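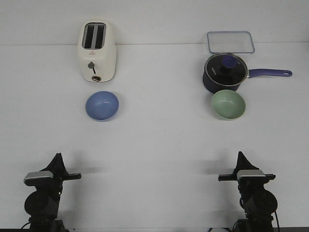
Week 8 Practical Notes: Comparing Gripper Fingers and Wrist Cameras

Welcome back, everyone, and thank you to those who sent questions after last week's session (I've tried to work most of them in). Nam-gil Jang will be at the bench with me, so please grab either of us if the controller sulks.

We have two sets of fingers to compare this term, the Illska and the Lamia. The Illska set is the stiffer of the two and I'm rather fond of it, but it's unforgiving if you come in at a poor angle. The Lamia set has a bit of give, and you'll probably find your first few bowl grasps go better with it. Try both before you pick a favourite!
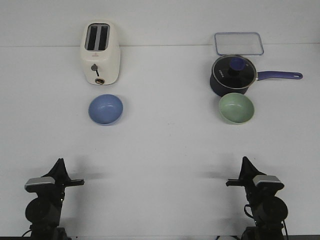

Before you start, home both arms and check the colour balance on each wrist camera. Run the Follov controller at the slow setting for your first 3 attempts, then bring it up to 80 per cent once you're comfortable. Each pair does the same tasks with each set of fingers: pick up a bowl by the rim, set it down in the centre, and press the toaster lever (it's unplugged, so press away). Leave the saucepan for the second hour, as that long handle catches people out.

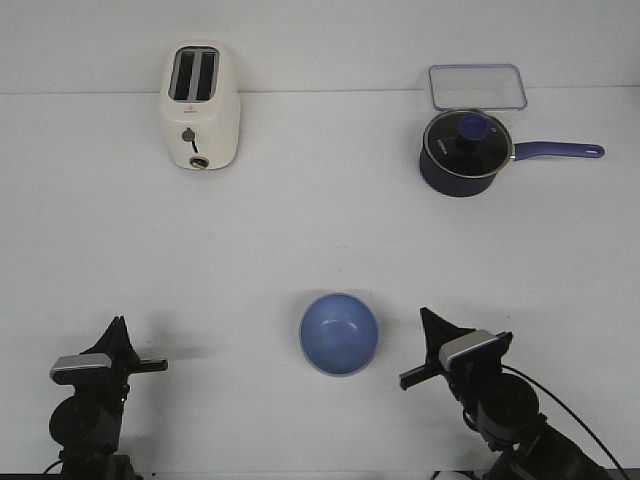

Write down every attempt, including the ones you'd sooner forget. A grasp counts if the bowl stays up while you count to five at a normal pace. If it slips, note which finger let go first, and whether you were watching the wrist view or the fixed one at the time. Last year's groups logged 973 attempts between them, and the most useful remarks were scribbled in the margins.

The wrist view takes some getting used to. The horizon tilts as the wrist rolls, and you'll want to steer by the fingertips until it feels natural.
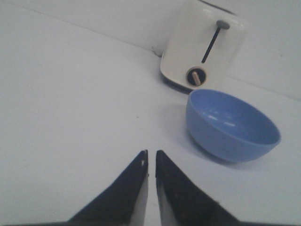

Figure 4. Wrist camera view, with the fingertips short of the blue bowl and the toaster behind.

Reading for next time: the Koo handout on grasp approach angles, first half only. Logs are due at the start of our next practical.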